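Trurka Residences, Resident Services Desk
Ticket category: Furnishings and Household Items
Location: Botthorpe House, third-floor shared dining room
Opened by: Seo-ah Min, resident representative
Assigned to: Raquel Falcão, Household Services
Priority: Normal
Status: Resolved, follow-up in April

Summary
Dining table does not sit level. Plates and cups placed near the window end move when the table is leaned on. Tablecloth creeps toward the same end and will not lie flat.

Original report (Seo-ah Min)
The residents of the third floor wish to report a problem with the long dining table. When a person leans on the window end, the whole top tips slightly and then returns. During breakfast a bowl of soup was spilled in this way. The tablecloth has also begun to slide, and by the evening it hangs almost to the seat of the end chair on one side and barely covers the table edge on the other. We have tried folding a paper napkin under one leg. It helped for one meal. We would be grateful if the table could be inspected and if advice could be given about the cloth.

Household Services, first response (Raquel Falcão)
Thank you for your report. The table in question is one of the Brasten extending tables supplied to the house when the dining rooms were refitted. Before a visit is arranged, please provide the following information:

Whether the movement is present when the extension leaf is removed.
Whether the tablecloth lies directly on the wood or on a pad.
Whether the table has been moved recently.

Please remove the folded napkin before testing. Please also refrain from tightening any bolts until the table has been inspected.

Reply (Seo-ah Min)
The table was moved toward the window in order to make room for the second sideboard. The extension leaf has been in place since then. With the leaf removed, the table still rocks, but less. The cloth lies directly on the wood. There was a pad at one time and we do not know where it is now.

Household Services, inspection note (Priya Kincaid)
Attended at 3 p.m. Seung-woo Do was present for the residents.

The table was cleared and the cloth removed. Each leg was checked in turn. The leg at the window end, nearest the radiator, did not meet the floor when the top was pressed at the opposite corner. The felt foot was missing from this leg. The other legs still had theirs, one of them badly worn. The floorboards at the window end are lower than those in the middle of the room, so the missing foot has a greater effect in the new position than it would have had in the old one.

The catch under the extension leaf was found to be only half closed. It had been painted over at some earlier date and was stiff. It was worked open, cleaned and closed fully. This removed the slight dip that could be felt along the join.

Work carried out:
Old felt removed from all legs and the leg ends wiped clean.
New felt feet fitted to all legs.
Thin cork shim added under the new felt on the radiator leg.
Leaf catch cleaned and closed.
Table moved 7 inches away from the window wall, by agreement with Mr. Do, so that the radiator leg no longer stands on the lowest board.

A slight movement remained after this work. It was judged small enough to leave until the new felt had settled.

Household Services, guidance on the tablecloth (Raquel Falcão)
The original pad could not be located in the linen store. A replacement has been ordered from Jang, who supply the other floors. Until it arrives, residents are asked to observe the following when laying the table.

Spread the cloth from the middle of the table toward the ends. Pulling from one end only will draw the other end up.
Smooth the cloth by hand before any dishes are put down.
Lift plates and cups when moving them. Dragging a plate gathers the cloth under its rim.
Keep cups a short distance in from the edge at the window end.

The cloth may be washed at a setting no higher than 60 degrees and should be ironed while slightly damp. It should not be ironed on the table.

Reply (Sun-ja Yoon)
I am writing on behalf of the third floor while Ms. Min is away. The rocking is much reduced and the residents thank Ms. Kincaid for her visit. Nothing has been spilled since. The cloth remains in use without a pad. It no longer slides to one side during the day, but it does not stay smooth. The off-white patterned cloth is the one concerned, and the large white plate with the ginkgo leaves is among the dishes set out on it.

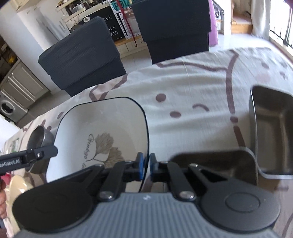 We should also like to ask whether the cloth may be held with clips until the pad is delivered. One resident has offered a set of metal ones.

Household Services, response (Raquel Falcão)
Clips may be used provided that they are lined or have a soft face. Unlined metal clips will mark the edge of the table and should not be fitted. Please remove them before the extension leaf is opened or closed.

With regard to the wrinkles, pressing the cloth again before the pad arrives is optional. The pad has a brushed surface that grips the underside of the cloth, and most of the creeping should stop once it is in place.

Update (Priya Kincaid)
Pad received from Jang and trimmed to fit the table with the leaf in. Fitted with Mrs. Yoon present. Cloth ironed and relaid. The table was pressed at each corner and no movement was felt. The worn felt taken from the old feet was discarded.

Residents are reminded that the pad must be folded back before the leaf is removed. It should be stored flat on the top shelf of the linen cupboard when not in use.

Closing note (Raquel Falcão)
Ticket marked as resolved with the agreement of Mrs. Yoon. The felt feet and the leaf catch will be checked again in April. If the rocking returns before then, please reply to this ticket and do not open a new one.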